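Using Less Water This Summer
Sun 7 July

Hello again, neighbors, and thank you to everyone who wrote in after the last issue about the dry spell here in Bomitz. The reservoir at Drellari is low for this time of year, and the town is asking all of us to go easy until October, so I thought I'd pass along a few of the habits that have helped at my house (some of them learned the hard way, I'll admit!).

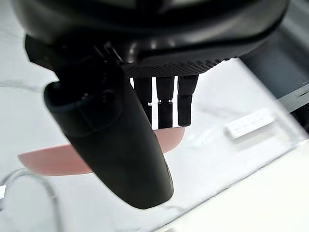 Glossy black, with a strip of tiny raised squares.

Cleaning uses up more water than most of us suspect, and I used to be a terrible one for filling a whole bucket just to wipe down a few things. A damp cloth does nicely on smooth surfaces. Fine crosshatching, like the dark strip under the glossy black shell, is another matter, and there I'd reach for a dry toothbrush first and save the cloth for last. 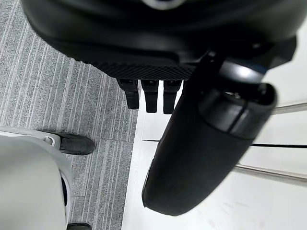
Dishes are the other big one, and my own family has gone back and forth on them for years. We finally settled on scraping everything well and waiting for a full load. The handful of things we do by hand go on a rack, and one that spans the basin, like the gray-framed one over the larger side of this sink, lets the drips fall straight through and keeps the counter free for supper.
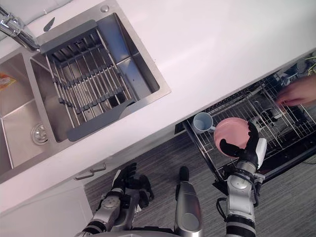

Out in the yard, please water before 7 in the morning or wait until evening. My tomatoes get a good soak every 5 days with a thick layer of straw on top, and they look happier than they did when I fussed over them with the hose every night.
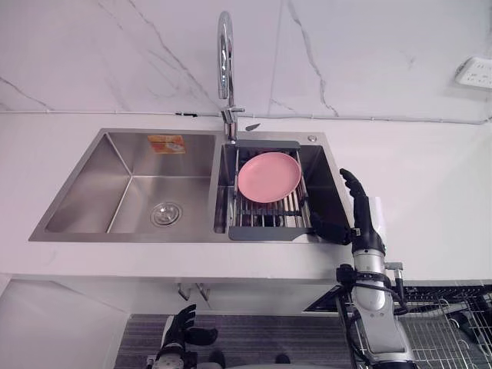
The beans are a little thirstier, so they get whatever the rain barrel can spare. If you'd like a barrel of your own, the garden shop on Gbeho Street has 16 set aside for residents, and they'll hold one for you if you call ahead.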